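Galholm workshop, glaze book
June, started before the kettle, finished after 4

Opened the Flangate this morning and I'm still grinning. Top shelf came out the best we've had from that kiln, and the clear glaze has finally stopped looking like skim milk! Writing it all down now while the tiles are in order on the bench, because last time I let Samran stack them and we spent an afternoon guessing which was which.

What went in
The whole Amine series, tiles 34 to 40, on the Chuensuk body. Same bucket of slip for every tile, all bisqued together in the last load. Two test cups from Thanakorn with the iron wash under the clear, and a small jug of mine that I didn't care about (and now do, a lot). Everything glazed by dipping except the jug, which was poured inside and brushed outside, because it wouldn't fit in the bucket.

The change from the last round is small. I took out a bit of the whiting and put the difference into silica, a step at a time up the series, and left the feldspar and the kaolin alone. Samran Kaewsai had been saying for weeks that the cloudiness was tiny crystals growing in the cooling and that we had too much calcium in there. I had been saying it was bubbles. I owe him a coffee, or at least half of one – see the notes on 38.

Tile by tile
34: the old recipe, for comparison. Cloudy as ever, worst in the grooves where it pools. Feels lovely in the hand, mind you, very soft. Would make a nice matte if somebody pushed it that way.
35: a touch better. The brush mark I put under each one in cobalt is readable but fuzzy along the bottom.
36: same as 35 to my eye. Thanakorn says it's bluer. We took both outside and argued in daylight and neither of us moved.
37: the jump. Cobalt line is crisp, the body colour comes through warm, and the pool at the foot is the only milky bit.
38: clear nearly everywhere, but with a scatter of pinholes on the left half where I dipped it twice. Hence half a coffee. Some of what we were seeing was bubbles!
39: the winner. Glassy, bright, no crazing that I can find with the loupe, and it breaks beautifully over the stamped edge.
40: too stiff. Good and clear where it's thin but it hasn't levelled, and there's an orange-peel look across the top.

How clear is clear

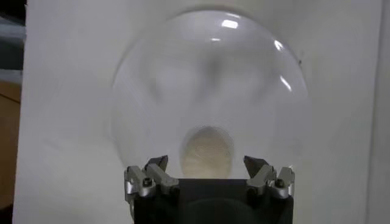

I want a proper way to judge a transparent glaze, something better than holding a tile at arm's length and going "hmm". Thickness is the trouble. A glaze that looks perfect on a flat face can go dull in a pool, and a glaze that looks greyish at a foot ring may be perfectly fine and just deep. The clear dome is the thing I keep coming back to: against plain white you hardly notice the middle, a bit of soft grey and some warping, but along the rim where you see the material edge-on it draws a thin grey line. Same stuff, more of it to look through. So a bit of grey at the edge of a pool isn't a fault by itself, and I'd been marking tiles down for it. I'll go back over the older notes with that in mind. Anything milky is still a fail, since milk scatters the cobalt line and grey doesn't.

New rule for the test tiles, then. Every one gets a cobalt line drawn straight across the flat and down through the groove, and we score the line in both places. If I can see both sides of the stroke in the groove, it passes. Thanakorn wants the line drawn with a pen nib so that it's the same width each time. Good idea, and I've ordered a couple of dip pens. The old brush was losing hairs anyway.

The firing
Pretty ordinary climb. I let her go slowly through the first few hours on account of the jug, which was thick at the base, then normal speed to the top with a short hold. The real change was the cooling. We usually just switch off and walk away. This time I left the lid shut with the bungs in until the top was well past red, then pulled the top bung and left the bottom one alone. I can't say how much of the result belongs to the recipe and how much to the cooling, which annoys me, as I changed two things at once after telling everyone else not to.

Bottom shelf ran cooler again. The witness cone down there had barely nodded while the one up top was flat on its back. I've moved the thicker shelf up a notch and will leave a bigger gap under it next time. If it's still cool I'll look at the lower element, which is getting a bit tired and saggy in its groove.

Cups and the jug
Thanakorn Thongsuk's cups are gorgeous. The iron wash has gone a proper toasty brown under the clear and it moves just a little at the lip, enough to look alive. One has a dry patch inside the handle join where the glaze didn't reach. He's going to try a slosh and a twist instead of a straight dip.

My jug leans. It leaned before it went in and it leans a bit more now, and I love it. The pour is clean, too, which I never manage on purpose.

Lidded pots, for later
We talked through the lidded pots over lunch and I drew a few shapes on the back of a clay bag. Samran wants a straight-sided body with a domed lid and a knob, very plain. I'd like something with more going on up top, a gathered look pinched in towards the middle like the tops of steamed buns, with the clear pooling in the pleats. It would be a great test of 39, all those little valleys. The body could stay dead simple, a cylinder with a stubby handle either side sticking straight out from near the rim.

Still to settle: how deep to cut the gallery so the lid sits down properly, and whether pinched clay that thin will sag in the Flangate. I'll throw a few lids and fire them with no glaze first.

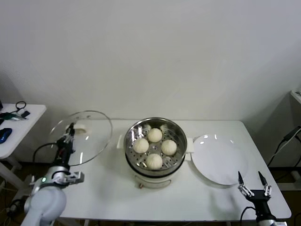
To do before the next load
Mix a full bucket of 39, sieve it twice, and label the lid as well as the side.
Fire 39 again with the ordinary quick cooling, nothing else changed. No fiddling!
Repeat 38 with a single dip to see whether the pinholes go.
Scrape and re-wash the middle shelf, there's a drip from somebody's blue.
More Chuensuk. We're on the last bag and the reclaim bin is mostly soup.
Ask Samran whether he still has his old notes on crazing, and do the freezer-and-boiling-water test on 37 and 39.
Find the other loupe.

For the long shelf
If 39 holds up I'd like it to be our standard liner for all the tableware in the 2027 catalogue. Needs a good long while in daily use before that, so the jug is coming home with me and the cups stay by the workshop sink. Use them, please, everyone – tea, soup, vinegar, whatever you've got – and write any marks or scratches on the sheet taped inside the cupboard door.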